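## Section 5 - Sorting your jars and tins into the unit

Right, if you've followed me this far the Ravia frame is on the wall, the rails are level and you've had a cup of tea. Now comes the bit I like best, which is getting the spices into it!

I did mine with the Lullby bins (the clear ones, sold separately) and the standard Predau shelves. If you've got the older Bosman shelves the steps are the same, but the lip at the front is lower, so read the caution after step 4 before you load anything.

**You'll want to hand:**

- the clear bins, washed and properly dried
- a damp cloth and a dry one
- a pen and some sticky labels
- a clear table, or as much of one as you can manage

### 5.1 Sort first, fill later

1. Get everything out of the cupboard and onto the table. All of it, including the things at the back you're a bit ashamed of. I found a jar of mixed herbs from a house I no longer live in.

2. Check the dates and give each lid a twist. Anything that has gone solid or smells of nothing can go. Wipe the rest with the damp cloth, then the dry one - paper labels don't like being left wet.

3. Put matching jars together. If you've bought the same seasoning several times over (I have, repeatedly) they want to live in one bin, side by side, with the labels facing you.

4. Keep tall tins out of the bins. They go straight on the bottom shelf, largest at the back.

> **Caution:** Bosman shelves only. The low lip won't stop a tall tin from tipping if the shelf gets a knock. Keep tins on the bottom shelf and glass jars in bins, never loose on the top one.

### 5.2 Loading the shelves

5. Slide the empty bins in before you fill them. I know it feels backwards, but it shows you straight away whether the shelf above is set too low. If it is, move that shelf up one hole, pushing both pegs in until they click.

6. Fill the bottom shelf first and work upwards. A full unit is heavier than you'd think, and you don't want all the weight at the top while you're still fiddling.

7. Leave a finger's width beside each bin so you can get hold of it. Mine were jammed in so tightly the first time that I had to empty the shelf to get one out.

8. Label the front edge of the shelf, not the bin. Bins wander about. Shelves stay put.

**Note:** the part number for a single replacement bin is 303, and for a pack of shelf pegs it's 373. They look very alike on the order form and I've had the wrong one sent to me, so do check. Pegs come 40 to a pack, which should keep you going for life.

**Note:** don't decant things that come in a good tin. Smoked paprika is happy enough where it is, lid on, out of the light, and you keep the writing on the front for when you've forgotten which sort you bought.

Bagel seasoning at the sorting stage, then the big paprika tin:
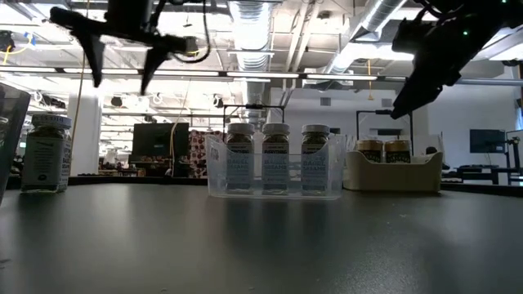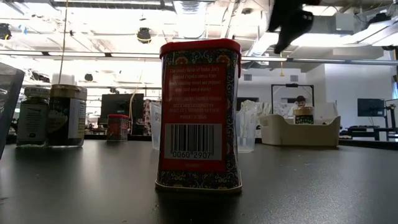

*Page last changed: August 23, 2023*

### 5.3 Once it's all in

9. Open and shut the door a few times, gently. If anything rattles, it's usually a jar touching the side of the frame, so shift it along a little.

10. Go round the wall screws again after a week with the full load on. Mine needed a quarter turn on the left-hand side and have been fine ever since.

If the door won't close flush, go back to the hinge steps in Section 4 before you start taking jars out again. It was the hinge on mine, both times.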